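Last updated: February

The Second Life of the Office Computer

The pitch always sounds the same. A company replaces its desktops, a truck comes, and the old machines go off to be "given a second life." There is a certificate at the end of it, often with a leaf on it. The certificate goes in a binder, or these days into the sustainability section of the annual report, and the people who used to sit in front of those computers never think about them again.

I have been reading certificates like that for most of a winter, and I still can't tell you what they certify.

Take the one issued by Clurkach, a collection company that handles office clear-outs for law firms, insurers and a couple of school districts. It says that equipment was "responsibly processed in line with circular principles." I asked what "processed" meant. I was told that it covered reuse, parts recovery and recycling. I asked how much of each. I was told that the mix varied. I asked for the mix on one particular load, any load they liked, and the answer was a link to a page with a picture of a forest.

To be fair to Clurkach, they did at least answer the phone. Plekudix, which sells refurbished desktops online and says each one "saves a computer from landfill," would only reply in writing, and what they wrote was the same paragraph that appears on their website.

The trouble starts with the word refurbished. It has a comfortable sound, like a chair that has been stripped and re-covered by somebody who cares about chairs. In the trade it can mean that a machine was opened up, cleaned out, given more memory and a new drive and tested overnight. It can also mean that it was wiped with a cloth and turned on once. Both are sold under the same word, often at the same price, and a buyer looking at a listing has no way to know which one is coming in the box.

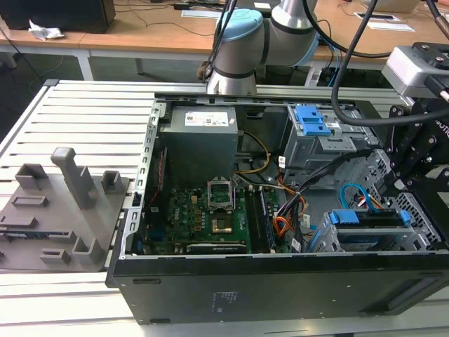

Grades don't help much. Sellers like to use letters, and the letters mostly describe scratches. A machine in the top grade has a clean shell. What the shell contains is another question, and the answer tends to be in small print, if it's there at all. I bought a top-grade desktop from Plekudix for this article. The case was spotless. The fan howled from the minute I plugged it in until the minute I gave up, which was at 2 in the morning, with a spreadsheet half finished and the dog hiding in the bathroom.

I sent it back. They sent me another one, which works fine and which I'm typing on now. I mention that because it would be dishonest to leave it out, and because it is also the problem. The second one had the same listing, the same grade and the same photo. I got lucky on the second try.

Then there are the numbers. The environmental claims made for secondhand computers usually rest on one sound idea: making a desktop uses a great deal of energy and material, so using one for longer is better than making another. I have no quarrel with that. My quarrel is with what gets stacked on top. Plekudix advertises that buying from them cuts the footprint of a computer by 80 percent. Compared with what? With a new machine of the same size, they say, over the same number of years. But a computer that has already spent most of its life under somebody's desk is not going to last as long as a new one, and if the buyer would otherwise have kept using the old one at home, nothing has been saved at all. An extra computer has been bought.

I put this to Haris Chaudhry at a repair evening in the back of a church hall, where he was trying to get a screw out of somebody's laptop with a rubber band. He laughed at the 80 percent. He said he'd seen a better number on a shampoo bottle.

Chaudhry thinks most of the argument is had in the wrong place. People want to know whether to buy used, he said, when the more useful question is why the first owner got rid of the thing. Often there was nothing wrong with it. A lease ran out. A new version of some program came with a list of approved models. Somebody in purchasing had a schedule, and the schedule said it was time.

I found one such schedule at Ó Ceallaigh, a mid-sized accounting firm that let me look through its disposal records on the condition that I describe it as mid-sized. In the last clear-out it got rid of 39 desktops. According to its own help desk log, 22 of them had never had a fault reported. The firm paid to have all of them taken away – paid, mind you, for working computers to leave the building – and then paid again for the replacements, which do the same job for the same people running the same tax software.

The certificate, when it came, had a leaf on it.

When I asked the firm whether it had thought about simply keeping the ones that worked, I was told that mixed fleets are hard to support. I've heard this from several offices now and I believe it, up to a point. It is easier to look after one model than four. It is also easier to throw out all your socks when one gets a hole.
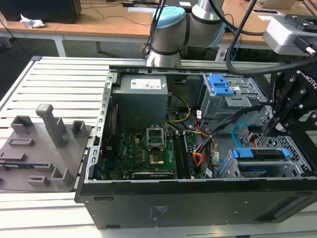
Treasa Moynihan finds all this a bit too easy. Offices aren't stupid, she told me, and anyone who has spent a morning hunting for a driver for a single odd machine while a client waits will replace the lot next time and sleep well. She thinks writers like me enjoy sneering at purchasing departments because purchasing departments don't write back. If the old computers go to someone who needs them, she said, she doesn't much care whether the certificate has a leaf, a whale or a rainbow on it.

That's a reasonable thing to say, and it all hangs on the "if." So I tried to follow the load from Ó Ceallaigh. It went to Clurkach, which passed part of it on to a broker called Bradilura, which buys by the pallet and sells by the pallet. Bradilura could tell me what it paid by weight. It could not tell me which machines were sold on whole and which were broken up for parts, and the man on the phone seemed puzzled that I'd want to know. Past that point the paper trail is a column of pallet numbers. Some of those desktops may be in a classroom. Some may be a bag of memory sticks and a heap of bent steel.

Would it be so hard to keep track? Every one of them left the accounting firm with a serial number on it. A grocery store can tell you which farm an egg came from. A parcel company can tell you that your slippers are four stops away. What's missing is a customer who insists, and the customer, in this case, has already been handed the piece of paper it wanted.

I asked Clurkach one more time whether it could give me the fate of a single computer, start to finish. They said they would look into it and asked for the serial number. I sent it the same afternoon, along with the asset tag and the name of the floor it came from – third, by the copier. I have sent two reminders. The last reply thanked me for my interest in the circular economy.

Contact the editors | Copyright, all rights reserved | Back to top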